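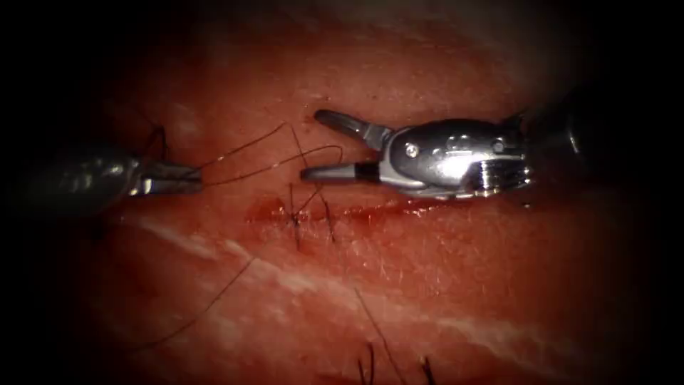
Dark suture thread on a tissue surface, with an instrument at either side

Orkell suture practice thread, black, 17 reels to a box
Item 908

I started stocking this one after my sister-in-law went through vet school and moaned to me every single weekend about running out of thread. She was using up offcuts, fishing line, all sorts! So I went looking, tried a fair few, and Orkell is the one I kept coming back to.

It's a braided thread, non-sterile, for practice only (please, please don't use it on a person or an animal). It ties down nicely and the knots stay put, even when your throws are as sloppy as mine. The black shows up well against a pale pad — my old eyes are grateful. It does fray a bit if you cut it with blunt scissors, so treat yourself to a decent pair.

What's in the box
17 reels of black thread
2 reel holders with a non-slip base
A fold-out knot card (the Illari one, with the big diagrams)

Needles are sold separately. If you want a pad as well, the Batista three-layer one is my favourite, though the Firus is cheaper and perfectly good for a beginner.

Orders go out from my spare room in padded envelopes, so they'll fit through most letterboxes. Unopened boxes can come back within a month. New stock arrived 5/1/24 and there are white reels on the way too — drop me a line if you'd like some put by.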